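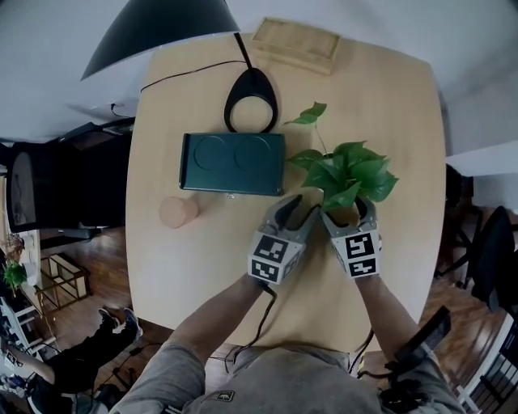
A training method that learns from people working with hand-held grippers has cut the number of dropped and torn plants in half for a two-armed robot, according to results released in October by researchers at Prosstead, a small robotics lab that studies handling of soft and irregular objects.

The group recorded 226 demonstrations of people picking up, turning and passing leafy cuttings from one gripper to the other. None were recorded on the robot itself. The demonstrators held a gripper in each hand, wore a head camera and worked at ordinary tables in homes and offices. Printed square markers on each gripper let the software work out where the hands were and how they were angled at each moment.

The recordings were then used to train a control policy for a robot fitted with the same type of gripper. In 200 test trials, the robot was asked to lift a cutting by its stem, pass it to the other gripper and lower it into a cup. A trial counted as a failure if the plant fell, if a leaf tore or if the stem was visibly crushed.

With the group's earlier method, 48 percent of trials failed. With the new one, the figure was 24 percent.

The change between the two methods is fairly small. The earlier version treated all parts of a demonstration the same way. The new version, which the group calls Clutov, gives extra weight to the short stretch just before and just after a gripper closes. It also learns from the hand that is waiting, which the older version mostly ignored when only one gripper was in contact with the plant.

"People do a lot with the second hand before it touches anything," said Ingeborg Hubmann, who led the study. "They bring it in early, they hold it open at the right angle, they follow the plant while it swings. We were throwing that away."

Hubmann said the group picked cuttings for the tests after a year of working with cloth. A cutting with large leaves on a thin stem is light but top-heavy, and it keeps moving after the gripper stops. The leaves also hide the place where the stem should be grasped, often from the camera and the person at the same time.

Most of the remaining failures came from that last problem. Clem Ellery, who ran the robot trials, went through the video of each failed attempt and sorted them by cause. In the largest group, the robot closed on a leaf stalk and missed the main stem. The plant then rotated in the grip and slid out during the pass. Crushed stems were rare under both methods.

"It looks like a perfectly good grasp right up until the other arm pulls," Ellery said.

The robot also takes longer than the people it learned from. It needed 40 seconds on average to complete a successful trial. Ellery said part of that is a speed limit the lab sets on the arms for safety, and part is hesitation, with the grippers opening and closing slightly near the stem before committing.

Where the demonstrations were made seems to have mattered as well. The team trained one version of the policy using only recordings from its own lab bench and another using the same number of recordings from a mix of rooms. The two did equally well on the lab bench. Moved to a table in a different building, the lab-only version failed more often, and the mixed version's results stayed close to where they had been. The team plans to report that comparison in more detail in a second paper.

Josué Guerra, who organized the recording sessions, said demonstrators were given very little instruction. They were told which plant to pick up and where it should end up, and were asked not to set it down partway. They were free to choose which hand went first. New demonstrators did a few practice passes with the grippers before recording started, and those passes were not used in training.

Recordings in which the demonstrator dropped the plant were kept in a separate set. Guerra said the group has not yet found a good use for them. An early attempt to mark them as examples of what to avoid made the robot so cautious that it often stopped with the gripper open beside the stem.

Outside the lab, the work has drawn interest from growers. Hämmerli, a nursery supplier that provided cuttings for the trials, has agreed to host a second round of tests in a potting room. Valentin Steiner, its head of propagation, said the failure rate would have to fall a good deal further before he would consider using the system on plants meant for sale.

"One in four is too many for us," Steiner said. "But a year ago they couldn't show me a pass from one arm to the other at all, so I'm willing to give them a bench."

The nursery tests will use three kinds of plants, including one with brittle stems that the robot has not handled before. They will also add soil. All of the trials so far used bare cuttings, and Hubmann said rooted plants will change both the weight and the way they swing.

Mirjam Plattner, a co-author who works on the marker tracking, is preparing the recordings for release. The set will include the gripper positions and the head camera video, with faces and any readable paperwork blurred. It will be hosted on Stikuvard, a shared archive for robot training data, along with the code for the weighting step. Plattner said a few recordings will be held back where large leaves covered the markers for too long and the gripper position could not be recovered.

The first test results are described in a report available from the lab on request.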